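Community Help > News and Current Affairs > Reading the News

Is a quote from a movement's spokesman "news" if nobody else reports it?

Posted by dunmore_reader, 15th May

I've been trying to follow the talks over the port at Groltness for a class I'm taking at night. My trouble is with one particular kind of article. It has a headline with a big claim, then a paragraph saying that a deputy something-or-other of a movement told an agency such-and-such, and then six more paragraphs of that same man talking. No second voice. No reporter's name. No place or time for the interview.

Last week one of these said 3000 people had marched in support of the movement's position. I looked for that number elsewhere and found it on four other sites, which made me feel better until I noticed all four had the same typo in the second sentence. So is that five sources or one?

My instructor says statements like this are "primary material" and I should use them. My brother-in-law says they are press releases with a dateline stuck on. I lean toward my brother-in-law, but I have a paper due and I can't leave the movement's side out of it. How do people who read this stuff regularly handle it?

Also, some of these are translations, and the English is strange enough that I'm not sure what the man is even promising. One had him saying the group "will not be absent from any absence." I read it to my whole family and we got nowhere.
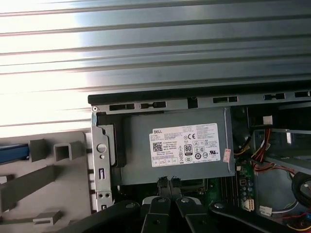 Inside of a desktop computer case

3 replies

Lurdes Tavares
Member, 2098 posts

One source. Same typo, same source, every time. Whether it's five sites or 48 makes no difference if they all copied one wire item.

Your instructor and your brother-in-law are both right, and I'd be suspicious of anyone who told you to pick. The article is good evidence of one thing, that this organization wanted this said in public on this day. It's bad evidence for whatever the man claims happened. So in the paper you write "the movement's deputy secretary told the agency that 3000 people marched," and you stop there. You don't write "3000 people marched" with a footnote, because the footnote is where most readers quit reading.

A few things I do with these, for what it's worth:

Find out who pays for the agency. It isn't always on the About page. If the agency and the speaker are on the same side, the "interview" may be a statement that was emailed over and chopped up with "he added" and "he stressed." Count how many questions the reporter is shown asking. Usually it's zero.

Look for the original language version, even if you can't read it. Run it through two different translation tools and compare. I did this in February with a statement on the Tanabe crossing, where the English had the speaker "demanding" a withdrawal. Both tools gave me something closer to "expects" or "hopes for." Two tools agreeing is no guarantee, but it was enough to make me stop quoting the English. Ask someone who speaks the language if you can.

Check the date on the words as well as the date on the page. Old speeches get put up again when something flares, and the new page carries the new date. Take an odd phrase from the middle, put it in quotation marks and search it.

I have no idea what "absent from any absence" means either. If you can't say what a sentence means, don't quote it.

dunmore_reader
Thanks. I checked and there are no questions at all in the one I was using. How would you cite a crowd number when the other side gives one too?

Lurdes Tavares
Give both, with who said each, and say if either of them explained how they got it. In my experience neither does. If there's an overhead photo with a known location, somebody may have worked out an estimate from the area, and that's worth more to me than either press office. Only if they show the arithmetic, though. Plenty of "independent estimates" are just a point halfway between the two.

werstead_mike
Member, 48 posts

It's all propaganda, every bit of it, their side and ours. I quit reading any of it and I'm better informed than before. Just use the encyclopedia page and cite whatever is at the bottom.

Lurdes Tavares
What's at the bottom of the Groltness page is the same wire item. I looked.

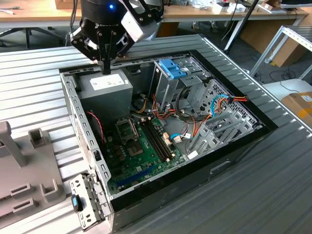 Black robotic gripper over an open desktop computer tower

p_okafor_reads
Member, 1000 posts

Mostly agree with Lurdes, but I'd push back on one point. She makes it sound as if an agency tied to a movement is only useful for what the movement wants said. I think you can get more out of it than that, if you read a lot of them in a row and don't trust any single one.

Titles change. A man who was "deputy secretary general" in one story is "a member of the council" three months later, and no announcement was made. Names drop out of lists. A place that came up in every speech stops coming up. None of this proves anything by itself, and I've seen people on this site build enormous theories on a missing adjective, so go easy. Still, it's information the agency didn't set out to give you, and I put a little more weight on it for that reason.

What I don't put weight on is tone. People write in here all the time saying a statement was "unusually harsh" and so something must be coming. Unusually harsh compared with what? Pull up the same speaker on the same anniversary for the past few years and you'll often find the same paragraph with one word moved.

On archives, some people here will tell you to use Atutix to collect the statements. I tried it. It saved the pages fine but threw away the time each one was posted, and for your purpose the time is half the value. I copy the text into a plain document with the address, the date and hour I saw it, and the name of the translator if there is one. It's slow. I also keep the headline separately, as headlines get changed more than anything else on those sites.

For a night class paper I wouldn't do all of that. Take one statement, trace it back as far as you can, and tell your instructor where the trail went cold. That would be a better paper than most of what gets printed on Groltness.

dunmore_reader
I may do exactly that. It went cold pretty fast, so it may be a short paper.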